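Minutes of the Tenants' Meeting, Grultell Building
3 May 2018

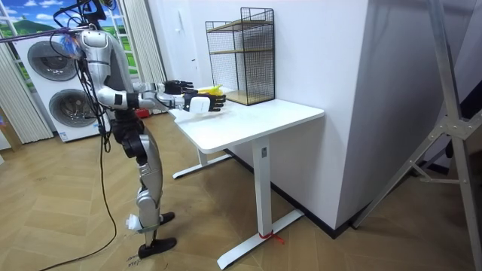
Present were Nayeli Mamani (chair), Ákos Antal (minutes), Maritza Rivadeneyra and Heriberto Tamayo. Lucero Giraldo sent her apologies. The minutes of the last meeting were accepted with one correction, the name of the window cleaner is Ríos and was written wrong. Maritza asked again about the floors. The offer from Pavent covers sanding and oil for herringbone wood floors like the one under the white standing desk, and she wants that the old pattern is kept in all rooms where it exists. Agreed.

1. Bicycle room
Heriberto reported that the lock was changed. Each tenant receives 2 keys. An additional key costs 8 dollars, to be paid at the office on the ground floor. Bicycles without a name tag will be moved to the yard in June. Nayeli asked to put a notice at the door before this is done.

2. Heating
Kuvix has sent the bill for the yearly service. It is 200 dollars higher than the last one and the letter does not explain the difference. Ákos will write to them and ask for the details. Payment waits until the answer has come.

3. Noise on the stairs
There were three complaints about deliveries before seven in the morning. Maritza will speak with the bakery. Heriberto thinks that a rubber mat on the lower steps would also help, and he will ask for a price.

4. Other matters
The light by the back entrance is still broken. Lucero had promised to call the electrician, Nayeli will ask her if it was done.

Next meeting in June, the day will be sent by mail.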